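Fakent Tip Jar app review: fine for small creators, slow on payouts

Fakent is a tipping app for people who post on social media. Fans send small amounts through a link in your bio, and you cash out to a bank account. I ran it on my page for most of March, next to Turero, which I had used before.

Setup took ten minutes. You pick a handle, connect a bank, and paste the link. The page looks clean on a phone and fans don't need an account to pay, which Turero still asks for.

Over the test I got 562 page visits. Most people looked and left, same as on any tip page. The ones who paid mostly picked the lowest preset amount – you can change the presets, but the menu is buried under Profile, then Money, then Buttons.

Payouts are the weak spot. My first one sat on "processing" for six days. Support answered politely and told me to wait. The second came through in two.

Notes from fans are capped at 800 characters. A couple of my regulars hit the limit and had to send a second tip to finish their story.
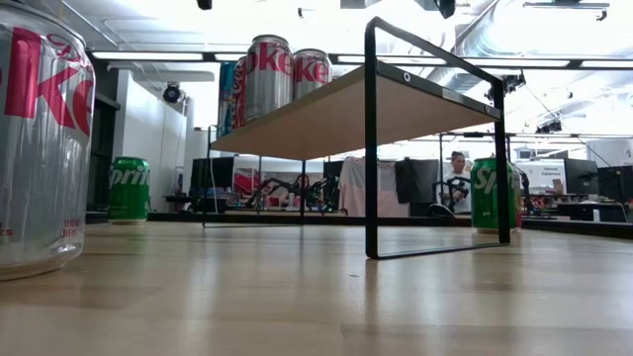
Flallell

I would not plan rent around it. If you have under 2,000 followers, Fakent will do the job and the fees are easy to read. Bigger accounts should look at Xiao, which pays out daily and lets you set up monthly supporters.

Three and a half stars. I'm keeping the link up for now.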